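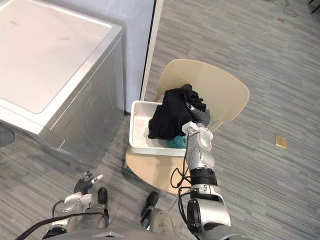 marites_v
My question is about the school register of Skarnville, and the boys who are in the register but not on the memorial in the chapel. My husband's great-uncle, Edward Gerkar, was at Skarnville before the first war and rowed there in the second crew. He is on page 162 of the register with the words "died on service, East Africa". In the chapel his name is missing. I have all the family papers at home and I sort them by year. For the sorting I use plastic trays. The year 1917 has one tray only for itself. In it there are letters from his mother to the headmaster, but no answers from the headmaster. Does anyone know how the school decided which names to put on the wall?
Marites Villanueva

oldstroke
Welcome. The chapel wall has 135 names and I have copied them all, so I can confirm there is no Gerkar. The usual explanation is that the family had to return a form and pay a small sum. If the form was not sent back, no name. It was like this in many schools.

marites_v
Thank you, oldstroke. But the mother did write, and more than once. In one letter she says "I enclose what was asked". I think this must be the money or the form. It does not sound like a family that forgot.

Hallgate
I don't agree with the form theory at all. I have never seen such a form for Skarnville. What I have seen is that the wall lists men killed in action or died of wounds, and hardly anybody who died of sickness. East Africa was mostly fever. What does his record say for cause of death?

oldstroke
There are at least two on the wall who died of pneumonia in camp at home, so sickness did not exclude anyone.

Hallgate
Both of them had a father on the governing body, if I remember well. I would not build a rule on these two.

marites_v
The cause is "dysentery", in hospital. He was a transport officer. Before this he was in another regiment but I cannot read the name on the card, the ink has gone brown. The first letter could be an L or an S.

Penwiper
Don't trust the wall as the first list, please. The wooden board in the boathouse is older. It has only the rowing men, in order of crew and not by alphabet, and I am quite sure I have read Gerkar on it. The board was taken down when they painted the boathouse and I don't know where it hangs now. The Namboodiri transcription should have it. That was made before the painting.

marites_v
What is the Namboodiri transcription? I searched for this name and found only a restaurant.

Penwiper
Sorry. It is a typed booklet, made by a former master called Namboodiri, who copied every inscription in the school – chapel, boathouse, library, even the backs of the benches. It was printed in 2000. The county library has a copy but they don't lend it. They do answer letters, slowly. Ask for the boathouse pages.

Hallgate
Useful, but the booklet has errors. He gives the wrong year for the 1911 cup, and he mixes up two brothers.

Penwiper
A wrong year for a cup does not mean the names are wrong.

Hallgate
No, but I would want a photograph of the board before I believed a name.

tillerman
There are also the Lulteck scans of the school magazine. You need a subscription, although many libraries let you use it free on their computers. Look for "In Memoriam" in the December number. The search reads old print badly, so try Gerkar, Gerkan and Gerker. My own grandfather came up as "Mr Boot".

marites_v
I went on Sunday to our library and tried the Lulteck scans. With "Gerker" I found him! There are nine lines. It says that he was "a quiet boy who pulled hard in a poor crew", and that he left to work in a shipping office. The notice ends with "his name will be recorded with the others". So somebody had the intention.

oldstroke
Then I may be wrong about the form. I would still like to see what his mother enclosed. Does the school keep the headmaster's letters?

marites_v
I asked the office. They have up to 40 boxes which have no catalogue, and visitors are received only outside term. I have written to the county library also, for the boathouse pages. The reply will go in this thread when I have it.

Hallgate
If you do get to the boxes, ask first for anything marked "chapel fund". And please copy out that regiment card letter by letter, with gaps where you can't read it. Somebody here will know it.

marites_v
I will do it this evening. The card says: L or S, then two letters I can't read, then "cash", then a full stop.

tillerman
Lancashire something? "Lan" and then "cash" is nearly there. Could be the s has been read as part of a longer stroke.

Hallgate
Possible. East Lancs or South Lancs, I wouldn't say which yet. Is there a number under it?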